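How a Golf Handicap Works

Golf has a rule that most sports don't have. A beginner and a very good player can play against each other, and either of them can win. They do this with a number called a handicap.

What is par?

Every hole on a golf course has a par. Par is the number of shots a good player should need to get the ball from the tee into the hole. A short hole is usually a par 3. A long one might be a par 5. If you add up the par for all the holes, you get the par for the course. At Saddale, where Hanneke Maes teaches the junior class, par for the 18 holes is 70.

A hole at Saddale

The shortest hole at Saddale is 147 metres long and is a par 3. A strong adult might reach the green in one shot and then need two putts. A ten-year-old might take three shots to reach the green and then two putts, making five. Both of them have played the hole well for their size and their experience.

What the handicap does

Your handicap is a number of extra shots you are allowed. The club works it out from the scores you have handed in. Good players have a low handicap and newer players have a high one.

Say Hanneke has a handicap of 4 and Stijn Stevens, who is in her class, has a handicap of 30. They both play the whole course.

Hanneke takes 76 shots. Take away 4 and her score is 72.

Stijn takes 101 shots. Take away 30 and his score is 71.

In golf the lowest score wins, so Stijn wins by one shot. The score before you take anything away is called the gross score. The score afterwards is called the net score. 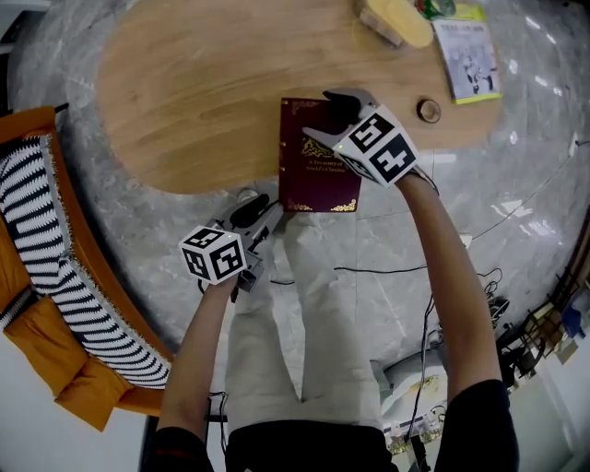
A Treasury of World's Classics, in maroon and gold.

Does it ever change?

Yes. When you hand in better scores, your handicap goes down. If your scores get worse for a while, it can go up again. Most juniors see theirs drop quickly in the first year or two.

Keeping score

Golfers write their scores on a card. Usually you swap cards with another player and mark each other's shots. At the end you both check the numbers and sign. Every shot counts, even a tiny tap of the putter. If you swing at the ball and miss it, that counts as well.

Words to know

Tee: the place where you start each hole.
Green: the very short grass around the hole.
Putt: a gentle shot that rolls the ball along the green.
Gross score: all the shots you took.
Net score: your shots minus your handicap.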